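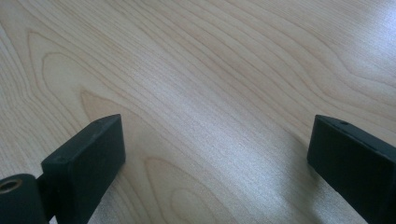
6.3 Fingers do not close, or close on one side only

Support > Zorkow Hand-Held Gripper > Set-Up Guide > Section 6: Faults

Print this page | E-mail this page

Use this section when the trigger moves but one or both fingers stay open, or when one finger closes ahead of the other. For a trigger that will not move at all, go to 6.4.

CAUTION: Pinch hazard. A stuck finger can release without warning and close at full spring force. Keep your own fingers out of the gap at all times, including when the gripper is switched off. Do not pull a stuck finger by its tip.

Before you start

Clear the table. Parts left on the work surface hide the finger tips and can catch between them when the fault clears. You will need the 3 mm hex key from the Bellis tool roll, a lint-free cloth and a flashlight.

Checking the fingers

1. Stop recording and switch off the gripper at the handle. Wait for the status light to go out.

2. Hold the gripper low over the table with the fingers open and the tips just clear of the surface. Do not rest its weight on the tips.

3. Look at both tips from above. The inner faces should point toward each other. If one tip is twisted outward, go to step 8.

4. Look at the joint at the base of each finger. The metal ring in the joint must sit flush with the black housing. A ring that stands proud will bind the finger before it reaches the middle.

5. If the ring is proud, stop here. Do not tap it back in with a tool. The housing cracks easily and a cracked finger has to be replaced. Tag the gripper and see "Returning a gripper" below.

6. If the ring is flush, wipe the joint and the inner faces with a dry cloth. Dust on the outside of a block does no harm. Dust packed into the joint does.

7. Squeeze the trigger slowly, still with the power off. Both fingers should travel together and meet at the center. Repeat 40 times. If they meet every time, go to step 10.

8. Release the trigger and lay the gripper on its side. Loosen the screw at the base of the twisted or lagging finger by half a turn – no more, or the spring will jump out of its seat.

9. Square the finger by holding the base, then tighten the screw until it stops. Go back to step 7. If the fault is still there after a second try, tag the gripper.

10. Switch on and run the open-close test from the menu. The test makes 80 cycles. Keep the gap clear until the status light turns green.

Note: Bright reflections on a glossy table can make the tip tracking drop out, and the screen then shows the same fault code, F40. If the fingers move freely by hand but the code comes back, turn the lamp away or lay down a matte sheet, and run the test again.

Note: Early Wermont handles have a stiffer trigger. A slow return on these handles is normal as long as both fingers move together.

What was changed in this section

Step 5 was added in December after an operator at the Skikatmont site pressed a raised ring back with a screwdriver. The housing split and the finger snapped shut on his thumb. He was not wearing gloves. The older printed guide told users to "reseat the ring if needed." Cross that line out if you still have a printed copy.

Returning a gripper

Tie the trigger in the open position with the strap supplied. Write the fault code and the side affected, left or right, on the tag. Left and right are as seen from the handle, looking toward the tips. Send sites' returns to Caradog Kneath in repairs. Report any injury, however small, to Tainá Rezende before the end of the shift.

Next: 6.4 Trigger will not move

This site uses cookies to remember your language and product. By continuing to browse you accept our use of cookies. Accept | Settings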